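Archive | Threads | Authors | Search | Help

3 min read

Re: teleop demos, bin to bin, how many is enough

Quick reply, have to be at the bench in a bit.

On September 2026, Tài Dương wrote:

> We have 41 episodes of bin to bin so far, all by remote control, two
> operators. Policy trained on them goes to the right object most of the
> time then dithers above it. Closes early, or doesn't close. Should we
> just collect more? Also is anyone still doing hand guiding for this, or
> is that dead? Palamau people told me to throw out every demo with a
> regrasp in it and I'm not sure I want to.

More, yes, but look at what you've got first. Dithering was our problem all spring at Wurkbridge and most of it was operators pausing. You line up over the cup, stop, check the side view, think, go. The policy learns the stop. We trimmed idle stretches longer than 2 seconds and it got a lot better before we collected anything new.

Set size for comparison: 807 episodes, kept after trimming and tossing the bad ones. Roughly 19 operator sessions. Way too many from the same person (me), you can see my habits in it. I always come in from the right.
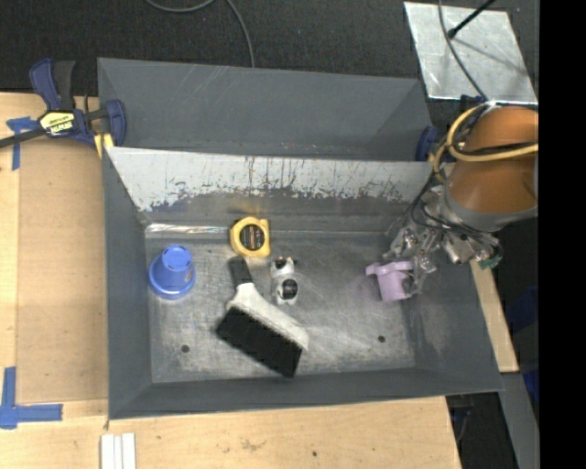

Mix the objects up more than feels neccessary. Cups are easy to get and everybody overcollects them. A hand brush is a whole different grasp, do you take the grip or the body, and if your two operators don't agree on that you get a policy that aims for halfway between. Write it down before you start. One line per object, taped up by the controller. Tape measures: body, never the edge. Small figurines: slow down, fingers all the way to the floor of the bin before closing.

Also clamp the bins. And tape marks on the table so you can put everything back after somebody bumps it. We lost a week of data to a bin that crept.

Hand guiding: not dead, we still do it for the approach. Much smoother than what I get off the controller. But your arms are in the camera view, so we guide, record the joints, then play it back with hands off and record images on the playback. Slow. The Szénási scripts handle the replay part ok, timestamps drift if you pause it so dont pause it.

Regrasps: keep them!! Palamau is wrong on this one imo. If the cup slips and the operator goes back for it, that's the only place the policy ever sees a recovery. Tag them so you can take them out later. What I do toss is anything where the operator knocks an object around for half a minute and gives up.

Will send the trim script once I get the Helach paths out of it. Ping me if I forget.

---

Comments (3)

oskar_b: +1 on trimming pauses. Be careful you don't cut the wait while the fingers close, we did that and it lifted too early every time.

mreyes: How are you tagging regrasps, live or after? We tried a foot pedal and people forget it exists.

Tài Dương: thanks, trimming tonight. Our operators definately don't agree on the brush.

Prev in thread | Next in thread | Back to top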